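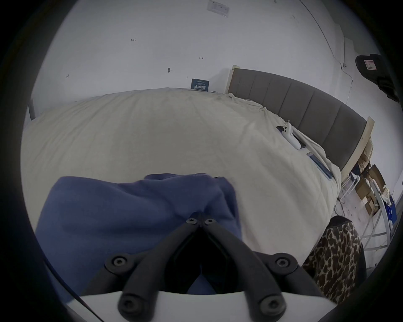
Making and caring for a bed with an upholstered headboard takes a little more attention than a bed with a plain wooden one. Most of the questions we get at Rumov Bedding are about how the sheet, the top layers and the padded panel work together. A cream or off-white sheet is the most common choice with dark gray upholstery, and a blue fleece-type throw goes well with both, even when it is bunched up on the mattress in the middle of the day. The answers on this page apply to padded headboards with vertical channels and wooden posts, including our own Myklebust line. If you have a leather or metal headboard, please see the separate care page.

Last updated June 10, 2019

SHEETS

Why is my fitted sheet loose on one side?

The usual cause is that the sheet was put on starting from one long side. Start with a corner at the head of the bed, do the opposite corner at the foot, and then do the other two. If the sheet is still loose, check the pocket depth printed on the label against the height of your mattress, including any topper. Our Baltham sheets have a 17 inch pocket. On a thin mattress you will have extra fabric to tuck under.

Can I use a flat sheet as a bottom sheet?

Yes. Buy one size up from your mattress. Tuck the head end first, then the foot, then the sides. A flat sheet will work itself out faster than a fitted one, so expect to retuck it every few days.

How do I get wrinkles out without ironing?

Take the sheet out of the dryer while it is still slightly damp and put it on the bed right away. Smooth it from the center out with your hands. Cotton sheets will always show some creases after a night's sleep. This is normal and does not mean the sheet is the wrong size.

Will an off-white sheet turn yellow?

It can over time, mostly from skin oil and lotion. Wash weekly in warm water and do not use more detergent than the package says. Do not use chlorine bleach on cream or off-white fabric. It can leave lighter patches.
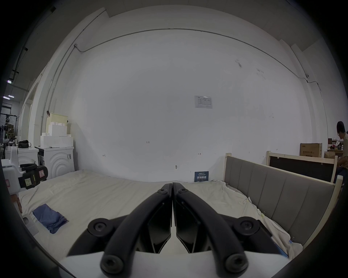 Reading time: 3 minutes

HEADBOARDS AND SIDE PANELS

How do I keep the sheet in place next to a padded panel?

Small clips or pins along the edge of the sheet near the panel are one way to do it. Clips are easier to remove on wash day. If you use pins, put them through the sheet only and keep them out of the upholstery. Count what you put in and take out the same number before the sheet goes in the washer.

Sheet straps that run under the mattress are another option. We sell the Dirkico strap set, which fits twin through king. You will need to lift each corner of the mattress to put them on, and it helps to have a second person for a queen or king.

How do I clean between the channels?

Use a vacuum with a narrow brush attachment on low power. Go from top to bottom along each seam. Once a month is enough for most homes. For a spot, blot with a cloth dampened in plain water and let it air dry. Do not soak the fabric.

The wood on my posts looks raw. Should I seal it?

Check your order sheet first. Some light wood posts have a clear matte finish that is hard to see. If yours were ordered unfinished, you can leave them alone or apply a water-based clear coat. Take the mattress out of the room and cover the upholstery before you start. Let the coat dry for as long as the can says.

Is the fabric going to wear through where I lean on it?

The upholstery on our current headboards is rated at 3,000 double rubs by the mill we buy from, which is on the low side for seating. For a headboard it is adequate. If you sit up to read every night, put a pillow between your back and the panel.

Can I put the bed right up against a white wall?

Yes, but leave a small gap at the posts so they do not mark the paint. Look for hooks or nails before you push the bed in, especially low ones just above mattress height. They are easy to miss and can snag a sheet or blanket. Pencil marks on painted drywall usually come off with a soft white eraser. Test a small spot first.

FLEECE THROWS AND BLANKETS

How should I wash a fleece throw?

Cold water, gentle cycle, no fabric softener. Wash it separately from towels. Dry on low or hang it over a rail. High heat will make the surface stiff, and there is no way to reverse that.

Will a blue throw bleed onto a light sheet?

A new one may. Wash it alone the first two times. After that it can sit on a cream sheet without a problem, as long as it is fully dry.

Do you sell throws to match?

We carry two blues and a gray in the 50 inch by 69 inch size. Colors look different on different screens, so please ask for a swatch before you order. Swatches are free and go out within 3 business days. Throws can be returned unwashed with the tags on.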